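Section 4: Placing and Testing Your Ratosora Smoke Alarm

Good placement makes a huge difference, so take your time with this part – it's the fun bit, and most rooms need just one ladder trip!

Before you start
You'll need a pencil, a drill, the two screws from the bag marked B, and the battery pack. Leave the red pull tab in place for now.

1. Pick a spot on the ceiling, as close to the middle of the room as you can get. Keep the alarm at least 12 inches from any wall or light fixture.

2. Hold the mounting plate up and mark both holes. The arrow on the plate should point toward the door.

Note: In a kitchen, use the Ratosora 187 heat alarm instead. It ignores toast and steam, and it links to the smoke alarms in the hall in seconds. 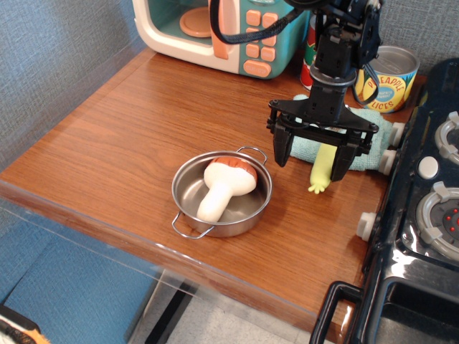
3. Drill the holes, push in the anchors, and screw the plate on until it's snug. Stop there – overtightening can bend the plate, and then the alarm won't click home.

4. Pull the red tab, line up the notches, and twist the alarm clockwise. You'll hear one click and one short chirp.

CAUTION: Never paint the alarm or cover its vents. Remove the dust cap before use.

5. Press and hold the test button for five seconds. Every linked alarm in the house should sound, and wow, they are loud! Warn the dog.

6. Write the month on the label inside the battery door, for example November, and test again every month.

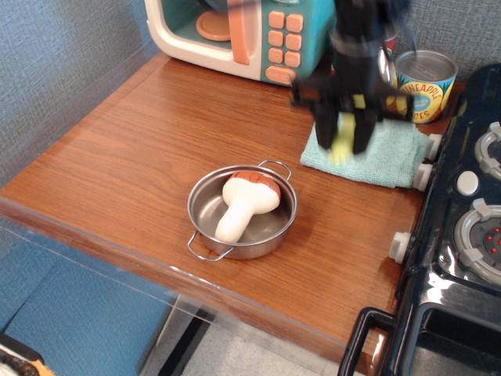 Linking more alarms
Hold the link button on the first alarm until the light turns blue, then do the same on the next one. If the light blinks amber, enter code 813 in the Ratosora app and try again.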